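Sutrisno Sembiring has spent 12 years on the records of the Skerkdale armistice commission, which supervised a ceasefire line between two upland districts and was wound up without a final settlement. His catalogue lists 1,549 incident reports, most of them a single typed sheet.

The reports were written to a fixed form, he says, and the form shaped the history. "There was a box for the hour, a box for the grid reference and a box for the party at fault. If the two delegations disagreed on the last box, it was left blank. Roughly half are blank."

Later accounts filled those gaps from memoirs. Sembiring regards this as the main weakness in the published work on the Jostangate crossing, where a patrol was detained one January. "The memoirs give a cause. The report gives a time, 2 a.m., and a bearing. I can work with the bearing."

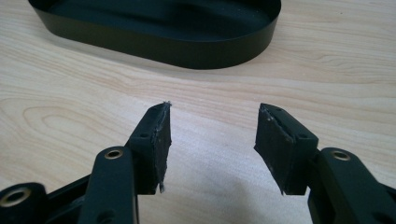
A tray on a table with a pale wood grain.

He is cautious about commemoration as evidence. Speeches at the Jumik memorial describe the line as a shared sacrifice, a phrase he has yet to find in any paper from the period. "It enters the record a generation afterwards. That is worth studying, but as a source for the later politics."

The next stage is a comparison with the Salinas liaison files, which cover the same months from the other side. The two series use different map sheets — the grids have to be converted by hand before any report can be matched. Sembiring has finished the northern sector and is now checking the river posts, where the sheets overlap badly.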